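I caught Perla Serrano on a Thursday, just after lunch, and she was still cross with a T-shirt.

"It's the sleeves," she said, before I'd got my coat off. "You think the hard part is the folding, and then a sleeve gets tucked under and the planner hasn't a clue where the hem's gone."

Perla writes the planning code at Hutier, where she's been since August. Before that she did warehouse routing at Totport (boxes, she says fondly, are lovely and stay box-shaped!). Now she spends her days on Mandagi, the software that decides where two arms should take hold of a piece of clothing and what they should do next. I'd read a bit about it beforehand and understood perhaps half, so I asked her to start from the beginning.

"Right, so first it has to guess the outline," she said. "Where's the collar, where's the bottom edge, what's folded over what. Then it picks two points to grab, and then we've got to get both arms there without them bumping each other. That last bit used to take ages."

How long is ages? She pulled a face. "Some 14 seconds to plan one move. You could go and put the kettle on. We're down to under two now, and most of that came from throwing things out. I'd written this very clever search and it was mostly checking the same silly options over and over."

I asked what happens when the guess is wrong, and she got quite animated. The old version would carry on regardless, she told me, folding thin air with great confidence. The new one stops after each grasp, looks again and compares the cloth with what it expected. If they don't match, it starts the plan afresh from there. She has a test set of 2262 recorded attempts that she replays every night on her own machine, and she reads the failures over breakfast.

"Dark cloth is the worst," she said. "The creases hardly show up, so a folded bit and a flat bit look nearly the same to it. I'd happily do nothing but dark shirts until Christmas."

And then? Trousers, apparently, and a tidier version of the logging tool, which everyone calls Bratasska and which she says is held together with string. I asked if she folds her own washing at home. "Badly," she said, and went back to her sleeves.

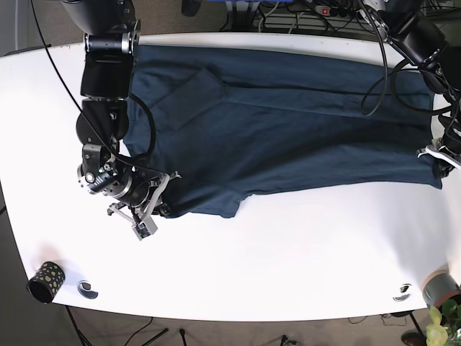
Mandagi at work on a dark T-shirt at Hutier, with a gripper at each end of the cloth.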